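Beruda Members' Forum > Premises and Furnishings > Table coverings: cloth or bare tops?

Print | E-mail

Pouran Mohammadi
Premises Office, Indis Building

Members are invited to comment on the draft guidance for table coverings in shared rooms, which was circulated to site contacts in September. The present guidance dates from the time when the Indis Building had only meeting rooms, and it is silent on workrooms, reading rooms and the rear hall. It also assumes that all cloths are plain white and that all of them go out to Asadi for laundering. Neither has been the case for several years.

The draft makes the following proposals. Plain white cloths would be kept for receptions and public meetings only. Printed cloths would become the standard issue for ordinary daily use, including on tables where equipment stands. Each site would hold its own stock and would no longer draw from the central store at Rarnley. The central store presently has 256 cloths, of which a good many are in sizes that match no table we still own.

The Premises Office is in favor of the printed cloth. A small, even pattern is more forgiving of light marks between washes than plain white, and users of the rooms have told us that it makes a long afternoon at the table more pleasant. The design we have been issuing at Indis is a white ground with thin gray-green branches and small red flowers. It has been in use under ordinary office items and under network gear, and the Premises Office has received no complaint about it in that time.

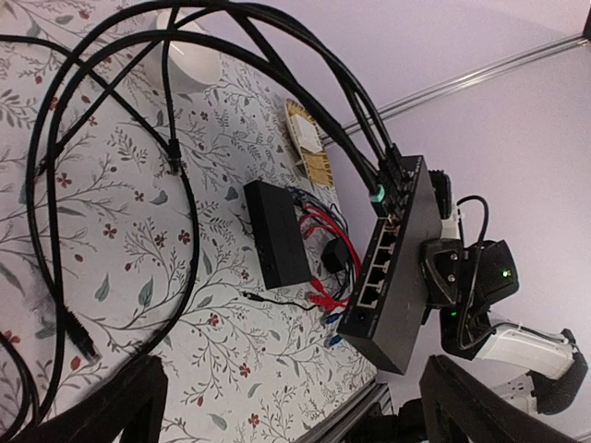

Davina Pringle

I must register an objection to the draft on behalf of the Rarnley site. A cloth belongs on a table at which people eat, or at which they receive guests. On a working table it is an additional surface to be kept clean, and it moves. Any item with some weight and a trailing lead will carry the cloth with it sooner or later. We withdrew cloths from our workrooms two years ago and have wiped the bare tops down with a damp cloth at closing time ever since. The cost of this is close to nothing.

I would also question the statement that no complaint has been received. At Rarnley we did receive complaints, but they were made to the front desk and were never passed to the Premises Office. I suspect that other sites are in the same position.

halls_and_rooms

Could the Premises Office confirm the fiber content of the printed cloths? The draft refers to "cotton or similar." These are two very different things in the wash. Our site was sent a batch of blended cloths which came back from Asadi perfectly flat and needed no pressing, and a second batch, supposedly identical, which came back looking like a road map. If the standard is to be cotton, the guidance should say so and should allow for the pressing time.

Print | E-mail

Pouran Mohammadi
Premises Office, Indis Building

In reply to halls_and_rooms: the point is accepted. The words "or similar" will be struck out. The next version will specify cotton for receptions and a cotton blend for daily use, with the fiber content to be stated on the packing slip of every delivery. Cloths that arrive without a slip may be refused.

In reply to Ms. Pringle: the movement of cloths is a fair concern, and the draft does not deal with it well. The usual remedies are clips, a felt underlay, or a cloth cut closer to the size of the top. Of these the Premises Office would recommend the last. Long overhangs are the chief cause of trouble. They are caught by chair arms, knees and bags, and they serve no purpose on a table that is used for work. For workrooms we would propose that the cloth cover the top and fall only a short way, or be trimmed and hemmed to the top exactly. For a narrow side table this would mean a finished width of 36 inches, which can be cut from the older cloths in the central store without buying anything new.

On the matter of complaints, site contacts are asked to forward any that were made locally.

oldlinen

I have some sympathy with both positions. My previous employer trimmed its cloths in the manner described, and the result was neat, but the hems were sewn by an outside firm and the work was poor. Corners came undone within a season. If the cloths are to be cut down, I would ask that the guidance require a double-turned hem with mitered corners. It takes longer and it lasts.

I would add that a printed cloth must be cut with some attention to the direction of the pattern. A branching design that has been cut on the slant looks like a mistake from every chair in the room.

Davina Pringle

The discussion has moved to hems, and my objection has not been answered. The question is whether a working table should be covered at all. I would ask the Premises Office to set out what a cloth does for such a table that a wiped surface does not.

keys_and_locks

May I offer one answer to that. Our tables are old, and the tops are scratched and badly ringed. Replacement was costed last year at 620 dollars a table, and the request was declined. A cloth at least makes the room presentable. I recognize that Rarnley has newer tables and does not face this difficulty, but the guidance has to serve all of us.

Print | E-mail

Pouran Mohammadi
Premises Office, Indis Building

Ms. Pringle's question deserves a full reply, and I shall attempt one.

A cloth reduces noise. In a room with hard walls, objects set down on a bare top can be heard by everyone present, and this is the most frequent remark made to us by people who use our smaller rooms. A cloth also protects a surface from light scratches, although it will not protect it from heat or from a spilled drink unless a pad is laid beneath. Finally, it gives a uniform appearance to tables that were bought at different times from different suppliers, which at Indis describes nearly all of them.

Against this must be set the laundering. A cloth in daily use should be changed weekly, and sooner if it is marked. The Premises Office has found that sites tend to leave a printed cloth in place longer than a white one, since the marks are less evident, and the guidance will need to be firm on this point. A cloth which looks clean from the doorway may be quite unpleasant at the place where people rest their arms. We shall propose that the date of laying be written on a small tag pinned to the underside at one corner.

There is also the matter of appearance across a whole building. Where the same print is used in every room, a spare can be taken from any cupboard and will match. Where each site selects its own, it will not. I would therefore ask sites to resist the temptation to order separately, however attractive the catalog. 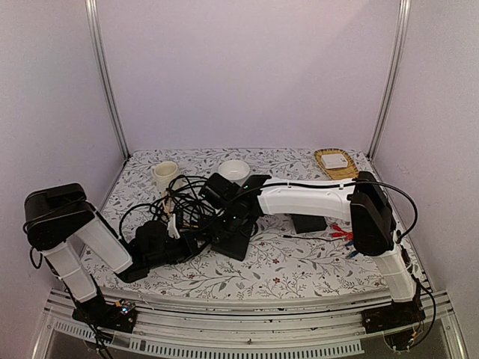

With regard to storage, printed cloths should be rolled and not folded. Creases from folding are slow to fall out of a blend, and they show along the length of the table for the first day or so. Cardboard tubes are suitable and may be requested from the Rarnley store. Cloths should be fully dry before they are rolled, and tubes should be kept off the floor.

It is proposed that sites with sound tabletops be permitted to leave workroom tables bare, provided that they are wiped at closing. Sites with older tops would be expected to cover them. I hope that this will meet the position at Rarnley while respecting the difficulty described by keys_and_locks.

halls_and_rooms

That is a sensible division. I would ask only that "sound" be defined. Our site manager and I have different opinions of our tables.

Davina Pringle

I thank the Premises Office for the reply and accept the proposed exemption. I do not accept the argument regarding noise, which in my view is properly a matter for the chairs. Felt pads on the chair legs did more for our reading room than any cloth. Nevertheless, Rarnley will not oppose the draft if the exemption is included in the guidance itself and not in a covering note. We have had covering notes before, and they are lost at the first change of staff.

May I also state that the Rarnley store would welcome the removal of the oversized cloths. They occupy the whole of the upper shelving. If they are to be cut down, we would prefer that it be done soon.

oldlinen

Before any are cut, I would suggest that a few of the largest be set aside for the rear hall at Indis. Two trestle tables pushed together require a long cloth, and these are expensive to replace. As to the tags, a stitched loop would be safer than a pin. I have met the pin.

Print | E-mail

Pouran Mohammadi
Premises Office, Indis Building

The exemption will be placed in the body of the guidance as a numbered paragraph. A definition of a sound top will be added: no lifting at the edges, no splinters, and no stain which remains after ordinary cleaning. In case of disagreement within a site, the Premises Office will inspect on request. The suggestion of a stitched loop is adopted.

No cloths are to be cut until the rear hall has been measured. Site contacts who require long cloths for other rooms should write to the Premises Office with the length and width of the tables concerned, stating whether these are used singly or pushed together. The question of chair pads falls under a separate heading, and Ms. Pringle is invited to open a thread there.

keys_and_locks

Measurements for our two upstairs rooms will be sent by noon tomorrow. Please note that one of the tables is round.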